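Deepika Rodrigues
18 September 2019

ok so the snack situation. finally dealing with it. thread, sorry in advance

every packet of anything in this apartment lives wherever it got dropped. couch, coat pockets, windowsill. found one in the printer tray in August

new system is a basket. gray plastic one with the holes in the sides, was doing nothing in the hall since we moved to Prosau. everything snacky goes in that, the end

basket goes on the big wood table, left side, so you can still eat at the other end. or do a puzzle. or whatever people do at tables 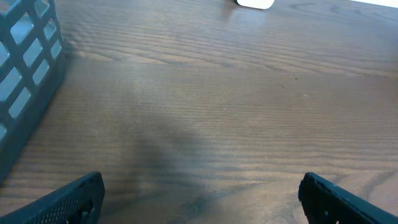 also can we talk about this table for a sec. 255 bucks at the Gwilliam clearance place and I will not shut up about the grain. swirls!! more than 2 people have asked if it's an heirloom lol no

needs a wipe every night tho, crumbs vanish into the dark streaks and then you put your elbow in them

rules so far:
open bags get a clip
no chocolate, it goes in the fridge, dont argue
drinks are NOT snacks – still undecided on tiny bottles

my brother says tiny bottles count. my brother also thinks soup is a drink

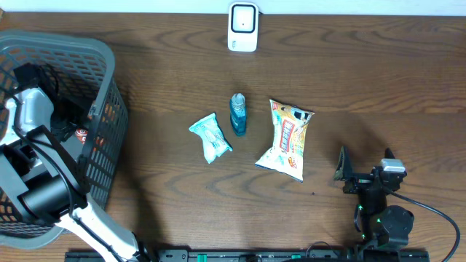 the puffy bags are the problem. all air. three of those and a basket is basicaly full, so flat stuff down the sides, puffy stuff on top

tried standing them up like files once, looked great for an hour, then someone wanted the one at the back

red and white ones are mine btw. hands off

anyone know if Skidel still sells the little wooden clips? ours are all holding up curtains

ok going to do the cereal shelf next – if I stop posting its because the oats won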